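Unit 4: Choosing a Manipulation Kit for the Teaching Lab

Course notes, Introduction to Service Robotics. Prepared by Ewan Imrie.
Revised in February. Please bring these notes to the lab session.

4.1 What this unit is for

In the first three units we looked at the arm as a mechanism. Now we look at it as something a school or a small company has to buy. Many of you will be asked one day to give an opinion on a kit, and the person who asks will want a clear answer in one page. I would like you to be able to write this page.

The kit we use as our case is the Skastness tabletop kit, which the department has on trial from the supplier, Talukder. We compare it with the Risus kit that the older students know from last year. I have no interest in either firm, and you are free to disagree with my marks at the end.

4.2 What comes in the box

The Skastness kit has four parts: the arm with its controller, a two-finger gripper, a toy kitchen, and a recording program called Nurnilari. The toy kitchen is sold separately too, but the price difference is small and I recommend to take the full package.

The Risus kit has an arm and a gripper only. You must build your own work area, and last year this took us most of two lab sessions. Some students enjoyed this part. Others lost time they needed for the report.

4.3 Why a kitchen

Students often ask why so many groups work with small kitchens. One reason is that everyone knows what the tasks should look like. If I say "put the block in the sink", I do not need to explain the goal, and a visitor can judge the result without training.

The other reason is more technical. A kitchen has surfaces of different kinds, close to each other. A pot with a shiny wall reflects its neighbors and can confuse a vision program. A black cooktop gives weak contrast to a black finger. A sink is a hole in the table, so the height of the target changes in the middle of a motion. On an empty table you meet none of these problems, and your program looks better than it is.

4.4 The gripper

The fingers are parallel, they taper toward the end, and they move along one line only. This is a simple design and for a teaching lab I consider it the right one. You can see with your own eyes where the contact will be, and you can replace a finger with a small screwdriver.

For a cube, the approach is easy. Choose two opposite faces, turn the wrist until the fingers are parallel to them, open wider than the block, go down, close. For a prism with five sides you have to think more, as no side face has another one parallel to it. One finger can lie flat on a face while the other meets an edge, and then the block may turn when you close. Please try this slowly with your hand before you try it with the arm.
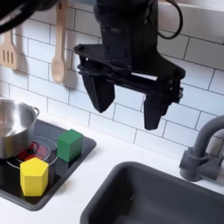
A second point is the space next to the object. The fingers have thickness, and students forget it when they plan on paper. If a block is standing near a pot, there may be enough room for the block to move but not enough for a finger to go down beside it. In this case you have three choices: rotate the grasp, come from another height, or push the block away first. The third choice is not cheating, but you must write it in your report as a separate action.

The cable deserves a word as well. On our trial kit it makes a free loop at the top of the arm. Check before each run that the loop can follow the wrist to both ends of its rotation.

4.5 The recording program

Nurnilari stores the joint positions, the gripper opening and the camera stream for each run. Starting and stopping is done with one key, which I like. The labels are typed by hand, which I like less – after one afternoon we had three spellings of "faucet" in the same folder. Agree on your words with your partner before you begin.

The disk on the lab computer holds 1000 runs at the normal setting. Do not delete the runs of another group to make place for yours. Come to me.

4.6 Results from the trial

We asked two groups to do the same task with each kit: lift one block from the cooktop and release it in the sink. The Skastness arm succeeded in 95 runs of 100. The Risus arm, on the work area we built last year, succeeded in 58 of 100.

Please be careful with these numbers. The two work areas are not the same, and the groups did Risus first, so they had more practice when they came to Skastness. A supplier would print the two numbers side by side and stop there. In your page I expect one paragraph on what the comparison does not show.

4.7 My marks

Skastness: 9 out of 10 for setup, 7 for the software, 6 for the manual. The manual is short on calibration and has no index.
Risus: 4 out of 10 for setup, 8 for the software, 9 for the manual.

For a first course I would buy Skastness. For a project course, where students should design the work area themselves, Risus is still a good choice – and its spare parts arrive faster.

4.8 Work for the next session

Read the calibration chapter in both manuals and note every step that is in one but missing in the other.

Draw, from above, two grasps for a cube and two grasps for a five-sided prism. Mark the contact points and draw the fingers with their true thickness.

Write the first version of your one-page opinion. Address it to a school principal with no technical background. Tables are allowed, equations are not.

Hand in on paper by 9 in the morning, in the box beside the lab door.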